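그리르게이트 손잡이형 그리퍼

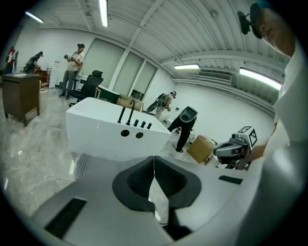 그리르게이트(Grirgate) 손잡이형 그리퍼는 사람이 직접 손에 들고 조작하여 물체를 잡는 동작을 기록하는 장치이다. 플리르크홀름(Flirkholm) 작업장에서 세면대, 책상, 의자 등 실내 가구를 갖춘 공간을 배경으로 사용된다. 이 문서는 장치의 구성과 설치, 정비 절차를 다룬다.

구성
몸체는 밝은 회색 플라스틱 하우징이며, 앞쪽에 짙은 회색 고무 손가락 패드 두 개가 달려 있다. 패드는 끝이 둥근 쐐기 모양으로, 서로 만나는 자리에 V자 틈이 생긴다. 안쪽 면에는 미끄럼을 줄이는 가는 골이 있다. 하우징에는 작은 구멍이 촘촘한 통풍판이 있다. 작업장에서는 흑백 사각 마커를 위에 붙인 그리퍼도 함께 쓰며, 작업자가 머리에 소형 장치를 착용하기도 한다.

설치
작업 전에 패드의 고정 나사를 조이고 손잡이를 끝까지 당겨 두 패드가 어긋나지 않고 닫히는지 확인한다. 다음으로 완전히 벌린 상태와 완전히 닫힌 상태를 차례로 기록하여 개폐 범위의 기준값으로 삼는다. 기준값은 장치마다 따로 저장하며, 패드를 교체하면 다시 측정한다. 마커가 있는 장치는 마커 표면의 긁힘과 들뜸도 점검한다. 시험 동작은 30회 반복한다.

일상 정비
고무 패드는 물기를 살짝 적신 천으로 골을 따라 닦고 그늘에서 말린다. 알코올은 고무를 굳게 할 수 있어 쓰지 않는다. 통풍판의 먼지는 부드러운 솔로 털어 내며, 압축 공기를 구멍에 바로 불어 넣는 것은 금지되어 있다. 세면대 주변에서 작업한 뒤에는 하우징의 홈에 물이 남아 있는지 살핀다.

패드 교체
골이 닳아 평평해졌거나 가장자리가 갈라진 패드는 교체 대상이다. 한쪽만 닳았더라도 두 개를 한 벌로 바꾼다. 교체용 패드는 레티코(Letico)가 공급하며, 작업장의 부품 번호는 446이다. 이전 규격인 287은 두께가 달라 섞어 쓸 수 없다. 교체 후에는 기준값 측정과 시험 동작을 처음부터 다시 한다.

고장과 수리
가장 흔한 고장은 패드가 비스듬히 닫히는 것으로, 대개 고정 나사가 풀려 생긴다. 나사를 다시 조여도 틈이 남으면 내부 연결축의 휨을 의심한다. 연결축 수리는 작업장에서 하지 않고 차베스(Chávez) 정비소로 보낸다. 수리를 마친 장치는 기준값을 새로 등록한 뒤에 사용한다.

같이 보기
손가락 패드
기준 마커
그리퍼 개폐 범위 보정

최종 수정: 2023년 2월 2일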